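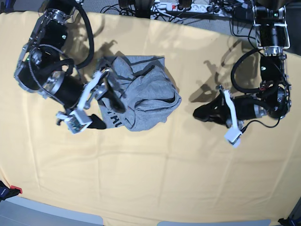

Gray sweatshirt on a yellow tablecloth.

Who may vote at a party branch conference after two branches merge?

Posted 10/3/25 in Local Government and Parties

The Donard and Wekura branches of our party were merged in May by decision of the regional executive. The merged branch is due to hold its first conference and elect a new board. Under the old rules each branch sent delegates in proportion to its paid membership, and Donard was by far the larger of the two. The notice we received states that "all members in good standing" may vote, but it also refers to delegates in two places. I should like to know which applies, and whether members of the outgoing boards keep their seats until the vote is held. The party rules are available at the regional office only, and the office has not replied to my letter.
Leclerc_resident

Lacey Nuttall
The answer depends on the wording of the merger decision, and you are entitled to request a copy of it. In most party rules, a merger ends the separate delegate lists of the former branches. A new list must then be drawn up, or the conference must be held as a meeting of all members. A notice that mentions both is defective, although the defect can usually be corrected by a second notice issued within the required period. In the district where I served as conference secretary, that period was 12 days.

With regard to the outgoing boards, members ordinarily remain in office until their successors are elected. They may deal with routine business such as rent and correspondence. They should not admit new members in large numbers or commit funds beyond the approved budget during this time.

I would advise you to write again to the regional executive, asking for (a) the text of the merger decision, (b) the membership list as it stood on the date of the merger, and (c) the name of the person appointed to chair the conference. Address the letter to the executive itself and keep a dated copy. If four members sign it, many rule books require that it be placed on the agenda of the next meeting.

Flinel
All members vote. It was the same with us and there were no delegates.

Pat_Ward4
I must respectfully disagree with the reply above. A meeting of all members is practical in a small branch, but some merged branches have 4000 names on the list and no hall in the area could hold them. In such cases the executive may set a temporary ratio of delegates for the first conference only. The ratio should appear in the notice. If it does not, an objection should be raised before the credentials report is adopted, as objections made after that point are generally not accepted.

Leclerc_resident
Thank you. The second letter has been sent with the signatures of four members, and I have asked for the credentials report in advance.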